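Last changed 9/5/23 by Younes Abdelaziz

# Clallby phrase list

A plain text list of everyday phrases in Moroccan Arabic with English meanings, put together for people who are learning the spoken language from family or neighbors. It grew out of a paper notebook that Rachid Benjelloun kept while teaching evening classes in Driltley.

## What you get

- `phrases.csv` - the main list, 200 rows
- `greetings.csv` - 40 greetings and replies, kept apart so they can be printed on one sheet
- `notes.md` - spelling choices and open questions

Each row in the main list has 3 columns: the phrase in Latin letters, the phrase in Arabic script, and the English meaning. Files are UTF-8 with commas between fields. Any field with a comma inside it is in double quotes.

## Spelling

Spoken Moroccan Arabic has no single accepted spelling. We write it the way people text it, with 3, 7 and 9 standing for sounds English doesn't have. Where two spellings are common we picked the shorter one and put the other in `notes.md`.

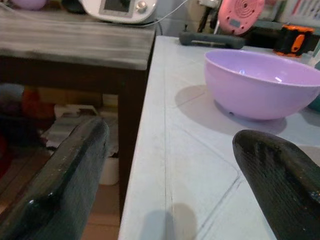
Long vowels are not marked in the Latin column. The Arabic column leaves out short vowel marks too, so a beginner will want to hear a phrase spoken before using it. There are no sound files in this release.

## Known problems

- 33 rows still have a literal meaning only. "God give you health" is correct word for word, but it doesn't tell you when to say it.
- Most phrases come from Casablanca speakers. Northern forms are missing.
- Food words are thin - Rachid is working through the Lamrani family's recipe cards and hopes to add those in June.
- The verb "to bring" is spelled two ways in `phrases.csv`. Search for both.

## Changes and fixes

Send one correction per message and quote the full row. If your family says it differently, tell us which town they're from and we'll add it to the notes.

## License

Free to copy, print and change. Please keep the name Clallby on printed copies of the greetings sheet.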